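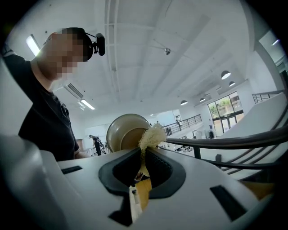
Household Care of Surfaces, Unit 5: Bowls, tables, stairs
Notes for participants, prepared by Elīna Eglītis

In the last unit we spoke about floors. Today we continue with smaller things. Please read the notes before the practice, and bring your own cloth.

1. Glazed bowls
Use warm water and a soft scrubber. Start with the rim, where the grease stays longest, then the inner side, and the foot at the end. Glaze is hard, but it can be scratched by sand, so rinse the scrubber first. Do not leave the bowl in water over the night.

2. Wooden tables
Clear the table fully. Small objects are picked up one by one and put in the tray, never pushed with the hand over the edge. Wipe along the grain with a cloth that is almost dry. Cables on the floor should be gathered before you walk around the table with a bucket. 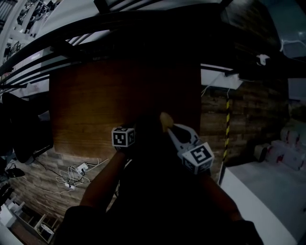 Fig. 2. Table with brown grain; a small yellow object is held near it. Note the white cables and power strip on the floor.

3. Stairs and handrails
Work from the top to the bottom. A curved wooden handrail is wiped in one long movement, and the metal bars are done after, each from two sides. Keep one hand free for holding.
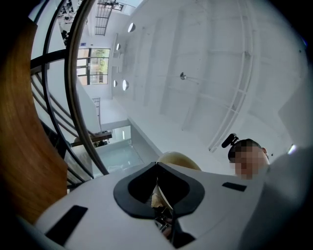
Fig. 3. Curved wooden handrail with black metal bars, stairs behind.

Homework: choose one table and one railing in your home. Write in which order you cleaned them and what you would change. One page is enough. Please give it to me until 8th February. The reading is chapter 7 in the Oker booklet, only the part about wood.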